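Home Explore Threads Saved Log in

Brijesh Jaiswal
Posted in December

1/ Re-laid the bench in the back room at Plistham. Notes for anyone doing the same with a small work surface, mostly on order of work and cable lengths.

2/ Strip it fully first. I tried shuffling things from one end to the other and lost an evening to it. Everything on the floor, wipe the top down, then put back only what gets used in a normal week.

3/ Usable width is 372 mm between the shelf upright and the wall. The old parts tray was wider than that, so it overhung the front and caught my sleeve. Replaced with a narrower one from Fothergill.

4/ Height matters more than width. Anything I reach for while seated now sits within 249 mm of the bench top. Spares go above that, labelled on the short side so the label can be read from the stool.

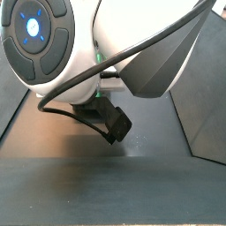 5/ Allow slack before you fix any cable. Move whatever it serves to both ends of its travel, mark the cable at the tighter end, add 10 mm and clip it there. A clip in the wrong place is worse than none.

6/ Clips are the Plirnum screw-down type. The adhesive ones let go over the summer and left a residue that took white spirit and a plastic scraper to shift.

7/ Ryszard Adamczyk asked about the lamp. It is the Sturaren on the long bracket, mounted left of centre so my hand doesn't shade the work. Two screws, 2 mm pilot holes, no filler needed.

8/ Still to do: the drawer runners, which bind at the back, and a proper home for the offcuts. Measurements for the shelf brackets are in the older thread.

9/ Correction to 3: the width is taken at the top of the upright. It narrows slightly at the skirting.

Contact | Copyright Brijesh Jaiswal | Back to top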